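Bowl placement set, wrist view
Pudavmont manipulation group, gallery page 3

The material on this page belongs to the bowl placement set recorded for Plasetham, the policy we train to pick up and set down tableware from wrist camera input alone. Each demonstration is driven by hand by an operator using the Justix controller. The arm, the table and the mounting bracket stay the same for the whole set. The start pose is changed between demonstrations.

Recording was done in sessions of 14 demonstrations, with a break between sessions to check the logs for dropped samples. The set closes at 100 accepted demonstrations. A demonstration is accepted when the joint log and the video agree in length and the operator has marked both the start and the end of the motion. Rejected ones are kept in a separate folder and are not used for training.

Wrist views are stored as recorded. We do not sharpen them, correct the color or crop them toward the object. The policy will get the same soft image at run time, and an earlier version trained on cleaned-up video did worse on the arm than it did offline.

Both views below: pink bowl at lower right, partly in view, on the gray tabletop.

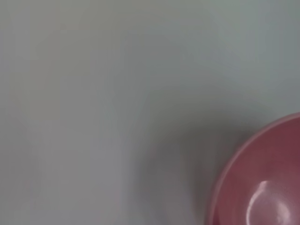
Shadow to the left of the rim, curved highlight on the inside wall.

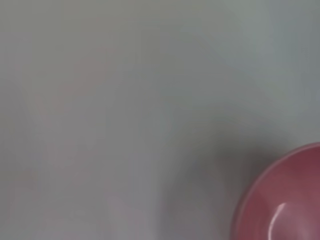 Abdelkrim Tawfik

Views of this type are labeled "partial, lower right" in the index. The label is based on where the visible part of the object lies and says nothing about the phase of the motion, which is taken from the joint log. Annotators mark the visible arc of the rim and leave the hidden part open. Completing the circle by eye was tried in December and dropped when two annotators working on the same files could not agree on a center.

Shadows are not annotated. Highlights are not annotated either, but the rim line must not be moved to follow one. If the boundary between rim and table is too soft to place, the annotator sets the low confidence flag and goes on to the next file.

For training, the video is reduced to 8 samples per second and paired with the gripper command at the same time stamp. Partial views are kept in the same proportion as they were recorded. Fallahi, our viewer, can filter the set by index label and plays the joint log next to the video.

Page 4 covers the views labeled "full, center".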